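Home | Posts | About | Contact

Filed under: House & Land, Driveway

2019-11-11

The gravel lane up to our place is 743 feet long, and for most of the years we've lived here I treated it as something that took care of itself. I filled potholes in spring, forgot about them by summer, and did it again the next year. After last February I couldn't keep that up. The low stretch past the second bend went soft and stayed soft, and the oil delivery driver told us he wouldn't come up again until it was fixed.

I got two quotes. The first was from Dultex, who mostly do parking lots and wanted to pave the entire thing. It was a good quote, clearly written, and far more than we could spend. The second was from Fredy Cuadros, who does private roads and farm tracks out toward Gillotcombe. He walked the lane with me in the rain and spent most of that time looking at the ditches. I kept pointing at the potholes and he kept walking back to the ditches.

His view was that the gravel was fine and the water was the problem. The lane had gone flat over the years, so rain sat on it, and where it did run off, it ran down the wheel tracks. The uphill ditch had filled in with leaves and silt to the point where I had been mowing it. There was a culvert under the low stretch that I didn't know about. It was crushed at one end and packed with mud at the other.

We agreed on regrading the full length with a crown down the middle, reopening the uphill ditch, a new 12 inch culvert, and fresh stone on top. For the soft part he wanted to dig out the mud and put down fabric and larger rock before the finish layer. I asked if we could skip the fabric to save money. He said we could, and that he'd see me again in a few years. We kept the fabric.

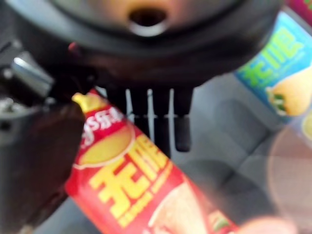
Four black prongs in a row, with the dark housing over them.

The work took four days, plus one lost to rain. Teófilo Tamayo ran the grader and was very patient with it. He made what looked to me like the same pass over and over, then got down and checked the slope with a level and a board, then made it again. The stone came from the Londoño quarry in three loads. The second truck had trouble with our gate and I had to take one side off its hinges - something I should have done the night before.

Costs, for anyone planning the same thing. The contract price was fixed except for rock in the soft section, which was priced by the ton. We ended up needing more there than planned and that added 2,000 dollars. I had been told it might happen and it was written in the contract, so I have no complaint, but I had quietly assumed it wouldn't. If your quote has a line like that, ask what the bad case looks like and budget for it.

I'd also check the paperwork. We share the first 70 feet of the lane with the Briris property, and I needed a signed letter from them before anyone could dig. That took longer than the digging. They were perfectly nice about it, they were just away.

It has rained hard twice since the crew left. The water goes off to the sides and into the ditch, and the low stretch has held up under the oil truck. There's some loose stone on the second bend that gets thrown toward the grass, and I rake it back when I'm out there. Fredy said to expect that until it packs down, and to stay off it with the snow blade as much as I can this first winter. I've ordered a set of shoes for the blade so it rides a little higher.

Next job is clearing leaves out of the ditch before they freeze in place.

Older posts | Newer posts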